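Exchanging subscription tickets at the Sombatkul Theatre

mezzanine_left
Posted January 2019

We have a four-show subscription at the Sombatkul Theatre and can't make the third one, a touring ballet, because of a family wedding. I'd like to move our two seats to a different performance of the same show. The box office recording says exchanges are allowed "subject to conditions" and sends you to Stivance, the ticketing site, where I can see our order but there is no exchange button. It only offers to let me resell them.

Does anyone know if this can be done online, what it costs, and whether we lose our usual seats for next season if we swap once? We're in row F on the aisle and would rather not give those up. My mother uses a cane and the aisle makes a big difference to her.

Thanks in advance.

matineesonly

You have to phone. Stivance doesn't do subscriber exchanges, only single tickets. I've been on hold there for ages before so call right when they open. Can't remember the fee but it wasn't much.

secondbassoon

I have subscribed for 11 seasons and exchange at least one show most years, so I can fill in the rest.

Do not click the resale option. Once the seats are listed they are treated as released, and the box office can't exchange them until you have cancelled the listing and it has cleared. That took three days when I did it by mistake.

Phone or go in person, at least 48 hours before your original performance. Have the order number and the date you want. They will move you to the same price zone if there is room. If the only seats left are in a higher zone you pay the difference, and if they are in a lower zone you don't get the difference back. Subscribers get two free exchanges per season and after that there is a small charge per ticket.

Your regular seats are safe. The swap applies to that one performance, and row F will still be on your renewal form as long as you return it by the deadline. Mention the cane when you call. They keep a few aisle seats back for people who have trouble with stairs, and those don't show on the online map — the theatre has 600 seats and the map never shows all of them.

If you can choose, take the early matinee. The ballet runs 122 minutes with one intermission, and parking in the lot behind Platano is easier before two o'clock.

aislecat

Most of that matches what I was told last season. One thing to add.
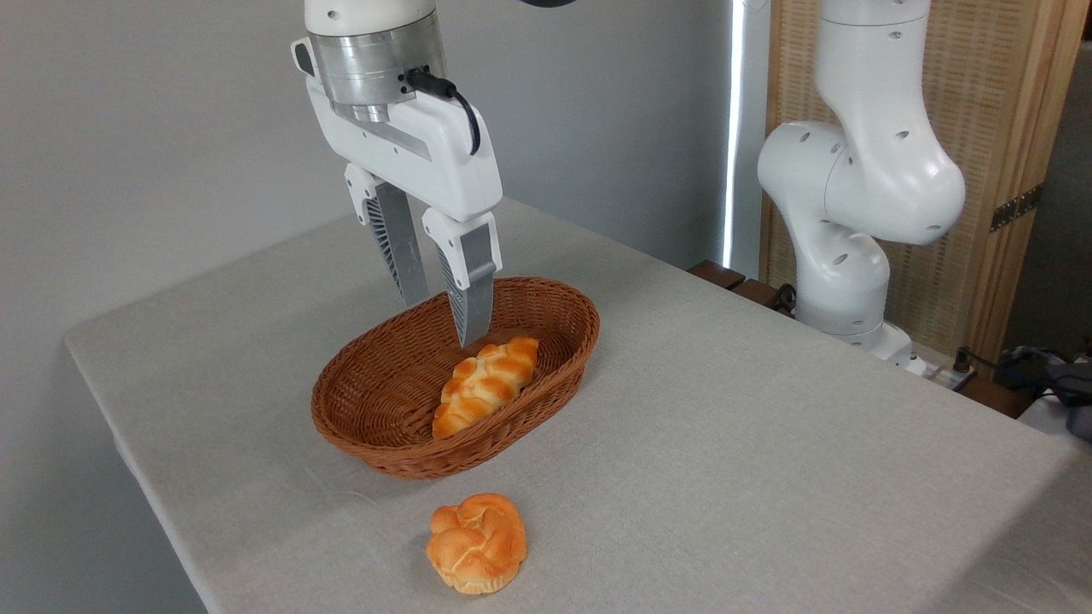
Exchanged tickets are not mailed out. They are held at will call under the subscriber's name and the window opens 90 minutes before curtain, so bring the card you paid with and some photo ID. Your old tickets stop scanning once the swap goes through, and it is easy to grab the wrong pair on the way out the door. We keep our theatre things in an oval wicker basket like that one, on the table, and I pull the old tickets out of it as soon as I'm off the phone. Write the new date on the calendar too.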